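3.2 Bedside storage and surface use

The bedside unit was treated as a piece of furniture with two separate jobs: a surface for things in use, and closed storage for things put away. In the Mulcahy survey the two were scored together, which made it hard to tell a crowded top from a full drawer. We scored them apart. Figure 4 gives the gray nightstand with a bowl and a drink can left on top.

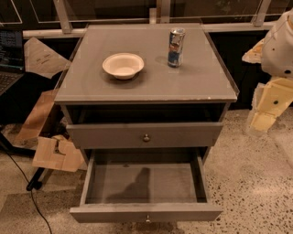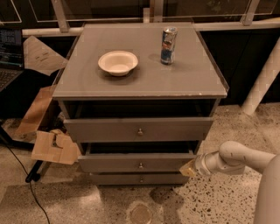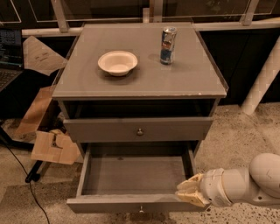
Figure 4. Nightstand with glass-like top sheet, bowl to the left and can to the right, at least one drawer open in each view.

Why score the top separately from the drawers?

The top fills up through the day and is cleared in one go, while a drawer changes slowly and may be left alone for weeks. A single score hides that difference.

Items on the top were coded as food and drink, reading, medicine or other. Drawers were coded by position and by whether they were open or closed at the time of the visit. Coding was done by Shu-fen Mak using the Dama sheet, with the wording changed in three places to suit Canadian households. In all, 1,225 items were coded across 49 bedrooms. Dishes and drink containers went under food and drink whether or not they held anything, as the earlier Grolska coding had left out empties and we wanted to keep them in.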